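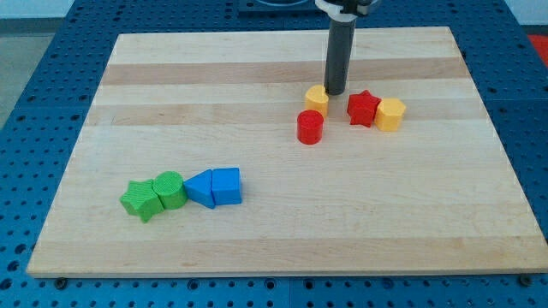 One reader wrote in to ask why trees have rings at all, and whether a tree can grow without any. Great question. Two answers, quick ones.

Why rings? Because trees don't grow at the same speed all year. Spring comes, lots of rain, the tree wakes up hungry. It builds big, roomy cells just under the bark. That wood looks pale. Then late summer. Things slow down. Smaller cells, thick walls, packed tight. Darker wood. Then winter, and nothing. One pale band plus one dark band = one year.

So count the dark bands on a stump and you get the age. Start in the middle! The middle is the oldest part, the outside is the newest. Lots of kids get this backward.

Can a tree grow without rings? Sort of. In some hot rainy places it's warm and wet all year long. No winter, no long dry time. The tree just keeps going, so the rings are very faint or not there. Palms don't make rings either, they grow in a diffrent way.

Fat rings and skinny rings

Fat ring: usually a good year. Plenty of water, plenty of sun.
Skinny ring: a hard year. Maybe dry, maybe bugs ate the leaves, maybe a big neighbor tree hogged the light.

The big slice in the hall at Baltard has 900 rings. Go see it if you can. There are 3 super skinny ones in a row near the edge. Three bad years, one after another. Poor tree.

Do you have to cut it down?

No! Scientists use a hollow drill, thin as a pencil. It pulls out a little stick of wood with stripes on it. Each stripe is part of a ring. The hole is small and a healthy tree can usually seal it off.

What about boards?

Boards are cut the long way, so you don't see circles. You see lines. Long straight ones, or wavy ones, depends on how the saw went through. Same rings, just sliced diffrently. We call it grain.

Try it: find a carrot. Cut one piece across and one piece the long way (ask a grown-up for the knife part). Circle on one, stripes on the other. Not real tree rings, but you'll get the idea.

Next time, bark. Why some of it peels.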